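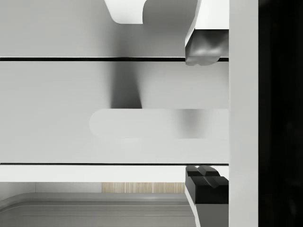
Ekham Park Visitors' Board: Photography and Nature Walks

Topic: Cactus bloom on the Vurnodine Trail – proposed notice to walkers

Posted by E_Wolde (moderator), 23 June 2020
Members are advised that the prickly pear beside the lower Vurnodine Trail is in flower. The board proposes to ask photographers to remain on the boardwalk and to limit each stop to 20 minutes. Comments are invited before the notice is posted at the trailhead.

Posted by dunewalker_hafiz
I support the boardwalk request. I do not support the time limit. The blossoms open fully only in strong light, and a person waiting for a cloud to pass may need longer than that. The limit would fall hardest on older members who walk slowly and set up slowly.

Posted by R.Jayawardena
With respect to the previous member, the platform at that bend holds two tripods at most. I visited with my parents last week and we were unable to pass. A limit is reasonable on busy mornings.

Posted by dunewalker_hafiz
Then let the notice say "on busy mornings." As written it applies at all hours.

Posted by Teodora S.
May I ask that the notice also mention the gift table? The Yau Street shop is selling pressed-flower cards and a yellow scarf printed with the same blossom, and part of each sale goes to boardwalk repair. The cards are well made. The scarf is thinner than I had hoped.
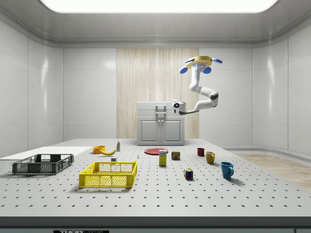

White arm above a light gray cabinet

Posted by E_Wolde (moderator)
Sales announcements belong in the Shops and Makers section. Kindly repost the item there. The wording "on busy mornings" is accepted.

Posted by D_Bandara
I must disagree with the identification of the bend. The Hilix map places the platform past the second footbridge, and the cactus is before it – there is no platform at the plant itself. Walkers are stopping on the main boardwalk, and that explains the crowding.

Posted by R.Jayawardena
Mr. Bandara is correct. I withdraw the word "platform." The difficulty in passing remains.

Posted by E_Wolde (moderator)
The draft now reads: "Please stay on the boardwalk. On busy mornings, please limit your stop to 20 minutes and leave room for others to pass." Further objections may be entered below.

Posted by dunewalker_hafiz
No objection. I would still prefer 30.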